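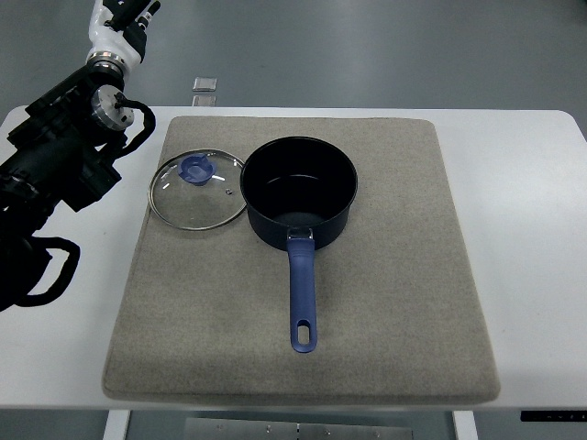
Felt mat under pots, yes or no?

hala_m
Okay, kitchen people, settle something for me. I've started putting a thick felt mat on the white table so I can plonk a saucepan and its lid down without marking the top. My sister reckons felt near cookware is asking for trouble and I should get cork like a normal person. I love the felt though! It's quiet, it's soft, and the glass lid doesn't go skating off when I bump it. Mine's a speckly beige-grey and so far it's hidden every crumb (maybe not a selling point).

Penonik144
Team sister, sorry. Felt drinks up anything that drips. I had one under the kettle and it smelled like a wet dog by February. Cork wipes down, done.

refilwe.h
Depends if it's wool or polyester. Wool will put up with a fair bit of heat, the synthetic stuff can melt. Check the tag before you put anything on it straight from the stove.

hala_m
No tag, grr. I let the pan cool on the stove first anyway, so it's more of a landing pad than a trivet. I keep the lid flat on the left and the saucepan on the right, which still leaves me the front half for a cutting board or a bowl.

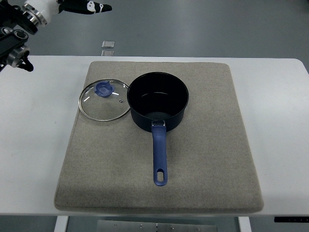 The bit I go back and forth on is the lid. Flat on the felt it picks up fluff around the steel rim, and then I'm rinsing it again before it goes back on the pan. Do you lot flip yours knob side down?

Penonik144
Knob down, always. Keeps the rim clean and the drips stay in the glass.

dewulf_kitchen
Disagree, they rock around like a turtle on its back and I chipped one that way. Hang the pan by the hole in the handle and put the lid in a plate rack. Cost me 20 bucks.

refilwe.h
Not everyone has wall space for hanging pots, Dewulf. Lint roller on the felt once a week and leave the lid how it is.

hala_m
Lint roller! Trying that tonight. Cork can wait, don't tell my sister.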